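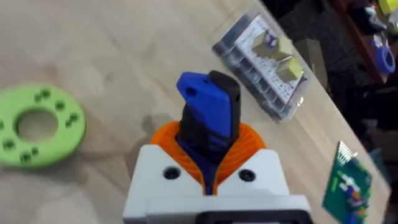

Bench automation at Hovwood: questions from staff

Last revised May 23, 2018. Maintained by Revathi Kurup, Process Engineering. Terms used on this page are the ones in the bench manual.

What work is moving to the arms?

Picking, holding and handing over single parts on the sorting benches. The manual lists 86 part types, and 80 of them are approved for gripper handling. The other six stay with bench staff until the finger pads have been requalified.

Does this remove any positions?

No bench position is closed under the current plan. Two roles change title, from sorter to cell operator, and the pay band for cell operator is one step higher. Any later change goes through the Pellurlow site agreement and requires written notice.

What does a cell operator do during a shift?

Sets out parts, starts the run, clears faults and signs the log. Hand sorting continues for mixed or damaged stock. Operators also check the orange finger pads at the start of each shift and replace any that are torn or glazed.

Can I keep my own things on the bench?

Pens, tape and pouches are allowed outside the reach of the arms. Drinks are not allowed on a bench while an arm is powered.

How do the two arms share a part?

One arm holds the part by its sides and the second approaches from below or from the opposite side. The holding arm does not release until the second has confirmed its grip. If confirmation does not arrive, both arms stop and the operator is called.
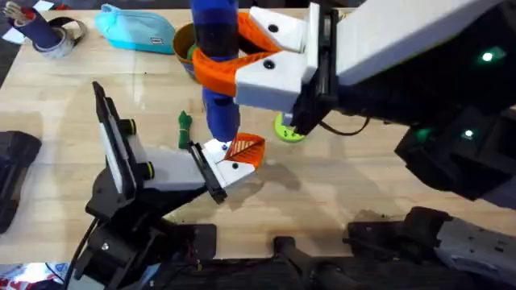 Two-arm work on an upright blue part, gripped at mid-height by the right arm.

Who decides when an arm is taken out of service?

The operator on shift. No supervisor approval is needed to stop a cell — approval is needed only to restart it after a fault of class 2 or above.

How reliable has the trial been?

The January trial logged 3,567 handovers and 226 operator calls. Most calls were for a missed grip confirmation. Skestus, the integrator, has since changed the confirmation timing, and new figures will be added when the second trial closes.

Is my work speed being recorded?

The log stores arm cycles, faults and restarts. It stores the operator's badge number at sign-on and sign-off only.

How do I book training?

Through Traian Ene in the Iyengar building. The course takes two half shifts, paid at the normal rate. Bring safety glasses and your badge.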